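**Robotics club progress report – Monday, March 15, 2021**
To: Babak Mohammadi, Nesley small grants
From: Afaf Smadi, club advisor

Quick one this month, grades are due tonight. Still all in simulation, still on schedule more or less. 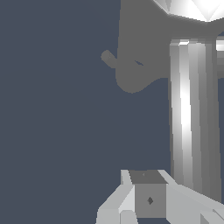
Attendance holding up. 25 students signed up, most of them logging in both afternoons. They work in 4 teams, same teams as the fall. Two teams are past the reach-and-line-up task and have moved on to picking. The other two are still fighting with approach angles – gripper comes in too steep, clips the part, run fails. They know what's wrong, just slow to fix it. I'd rather they find it themselves so I'm mostly keeping quiet.

**Done since last report**

- Everyone can load the shared scene and run it on a school laptop. Took longer than it should of.
- Wrist camera view switched on for all teams. Big help, they can see what the gripper is lined up with before they close it.
- Timus team wrote their own script to log failed runs. Other teams now copying it, which is fine by me.
- First practice round for the June showcase. Clarulov team finished first, Jiang team had the cleaner code.

**Not done**

- Textures and lighting. Scene is plain flat colors and will stay that way for now, the laptops choke otherwise.
- Student handbook. Half a draft. My fault.
- Sorting task. Pushed back until all teams can pick reliably.

**Money**

Nothing spent on hardware yet. We bought 2 replacement laptop chargers and one mouse, receipts are in the folder. Would like to move the travel line over to a used desktop for the slower runs, travel obviously isn't happening. Need a yes or no from you on that before I order anyting.

**Next**

Picking task finished by all teams, then start on sorting. Parent evening over video, date not set. Want each team to show one run that worked and one that didn't and talk through both. You're welcome to join, will send the link.

Could also use a guest for a short Q&A if you know anybody who does this for work. Kids keep asking me what the job is like and I teach algebra.

Budget sheet to follow tomorrow.

Afaf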